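Down comforter alternative for a bedroom that won't stay one temperature?

Posted by coldfeet_tindale

We moved into an upstairs apartment in Tindale in the fall and the bedroom has one radiator with two settings, off and bakery. The building turns the heat down overnight, so I fall asleep sweating on top of the covers and wake up a few hours later trying to pull the bath mat over me. My husband sleeps through all of it like a sack of gravel.

We have a down comforter that his mother gave us. It is a lovely thing and I think it was made for someone living in a barn. I'd like to replace it with something I can stand from bedtime to morning without getting up to renegotiate. It has to be machine washable because the laundromat on our block charges extra to so much as look at feathers. I've seen people mention wool, bamboo, "cooling fiber" and a Climanmont all-season one that costs more than our mattress did. Does any of this work or am I paying for adjectives? Queen bed, no allergies, no patience.

Lionel Leclerc

I sold bedding for 19 years, first at Guillot and then on my own, so I have heard every adjective there is. A good many of them are printed on the same polyester.

Your trouble is that you want one blanket to do two jobs. It can't. Buy two thin ones and stack them. Start the night under one, with the second folded across the foot of the bed, and when the radiator quits you pull it up with your toes. You won't even wake up properly after the first week. Hotels in cold places have done it this way forever, and they don't charge you for the idea, only for the minibar.

For the bottom layer get a light cotton-shell comforter, polyester fill, nothing fancy. Look for stitched boxes or a quilted pattern, and give the corners a tug in the store. If the filling slides around when you shake it, it will all be down at your ankles by December. For the top layer a plain wool blanket is hard to beat, though you'd have to check the label before it goes anywhere near a washer. Cotton if you want to be lazy about it, and I do. 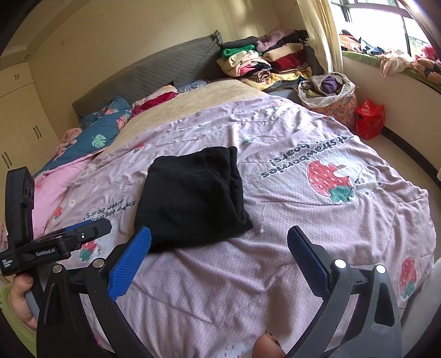
Pay less attention to the print than you think you should. I spent years watching couples argue over a shade of gray while neither of them once turned the thing over to read the care tag. Then they'd get it home and throw a sweatshirt on it, and the cat, and the shade of gray was never seen again. My own household sleeps under pink with big cartoon strawberries on it, chosen by a majority that did not include me, and it has dark clothes dumped on it at most hours. I sleep fine. A busy print also forgives a coffee spill, and solid white never will.

Skip the Climanmont. I have nothing against them, but at 800 dollars I'd want it to pay part of the rent. And measure your mattress depth before you order anything. Queen sizes are not as settled a matter as the packaging suggests, and if you've got a tall mattress and a husband who rolls, buy the king and let it hang.

marzipan_dad

agree with the two blankets but you should ALSO get separate ones for each person. we did this and my wife says it saved the marriage, I hadn't known it was in trouble. mine is a Sundholm, I paid 121 for it on sale. washes ok, dries slow. take a couple tennis balls for the dryer or it comes out like oatmeal

also bleed your radiator

p_quill

Put a thermometer by the bed and find out what the room really does before you spend money. Ours dropped a lot less than I'd been claiming and the real problem was a gap under the window. A rolled towel fixed most of it. Bamboo sheets are just rayon, by the way. Nice enough, but they won't do a thing about your landlord.

Comments

coldfeet_tindale: Trying the stack method tonight with a throw from the couch. Does it matter which one goes on top?

Lionel Leclerc: Heavier one on top, so it's the one you kick off.

hobnail: Can you bleed a radiator if it's the steam kind? Asking before I flood somebody.

marzipan_dad: no. steam is different, don't touch it. ask the landlord

coldfeet_tindale: It's steam. Glad I read down this far.

tansy88: What do you do with the old down one? I have three in a closet and can't close the door.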